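Niria 혼합품 피킹 셀
공급: Toltent / 설치·교육: Krajčí

제품 개요

Niria는 모양이 제각각인 물건을 통에서 하나씩 집어 옮기는 로봇 셀입니다. 반품 분류, 소량 잡화 포장, 재입고 라인에 들어갑니다. 저희는 제조사가 아니라 판매처이고, 이 페이지는 제조사 소개 자료를 그대로 옮긴 것이 아닙니다. 소개 자료에는 "무인 분류"라는 말이 여러 번 나옵니다. 저희가 납품한 곳 중에 사람이 빠진 라인은 아직 없습니다.

잘하는 일과 못하는 일

바닥에 떨어져 놓인 물건은 대체로 잘 집습니다. 속이 비치는 플라스틱 용기, 봉제 인형처럼 눌리는 물건, 통 벽에 바짝 붙은 물건은 이야기가 다릅니다. 제조사는 이런 품목도 "지원"한다고 적지만 지원과 성공은 다른 말입니다. 구입을 검토하신다면 실제 취급 품목을 한 상자 보내 주십시오. 시험 결과는 실패한 횟수까지 적어서 돌려드립니다. 시험을 거치지 않은 주문은 받지 않습니다.

작업자에게 달라지는 점

허리를 숙여 통 안을 뒤지는 일은 줄어듭니다. 반가운 변화입니다. 대신 멈춘 셀을 다시 돌리는 일, 집지 못한 물건을 손으로 빼는 일, 통을 제때 바꿔 주는 일이 생깁니다. 한 사람이 셀 2대를 맡는 배치를 권하는 컨설턴트가 많은데, 처음 몇 달은 무리라고 봅니다. Zenstead 창고에서는 그렇게 시작했다가 담당자가 두 셀 사이를 종일 뛰어다녔고, 결국 한 대에 한 명으로 되돌렸습니다.

임금 문제도 미리 정해 두시는 편이 좋습니다. 분류 작업자가 알람 목록을 읽고 그리퍼를 점검하게 되면 그건 다른 직무입니다. 직무는 바뀌었는데 급여표가 그대로인 현장을 저희는 여러 번 봤고, 그런 곳은 교육받은 사람부터 나갑니다. 인원을 줄여 설비비를 회수하겠다는 계산서를 들고 오시면 저희 영업 담당이 먼저 말립니다.

구성과 조건

기본 구성: 로봇 팔, 그리퍼, 제어반, 비상정지 버튼
별도 구매: 안전 펜스, 통, 예비 손가락 부품
설치 면적과 전원: 현장 실측 후 안내
작업자 교육: 29시간, 근무 시간 안에 진행(퇴근 후 교육은 하지 않습니다)
알람 설명서: 138쪽, 한국어
시험 피킹: 품목당 100회

소프트웨어 갱신은 무상 기간이 끝나면 유료입니다. 제조사 견적서에서는 이 항목이 맨 뒷장에 작은 글씨로 들어가 있으니 꼭 찾아보시기 바랍니다. 갱신을 하지 않아도 셀은 돌아가지만 새 품목 등록이 막힙니다. 저희도 마음에 들지 않는 조건이라 계속 항의하고 있고, 아직 답은 받지 못했습니다.

중고 매입은 하지 않습니다. 임대는 문의해 주십시오.
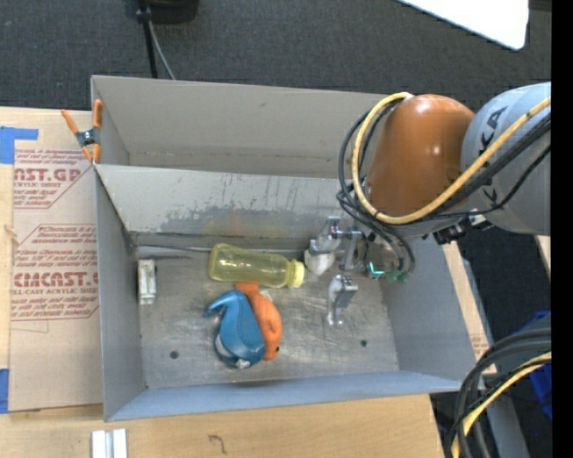
Merja Hyvönen: 교육을 근무 시간에 한다는 조건은 계약서에도 넣어 주시나요? 저희는 다른 업체에서 말로만 약속받았다가 결국 야간조가 쉬는 날에 나와서 배웠습니다. 그리고 셀이 멈춰 있는 시간은 누구 실적으로 잡히는지도 페이지에 적어 주셨으면 합니다. 저희 쪽에서는 그게 제일 큰 싸움거리였어요.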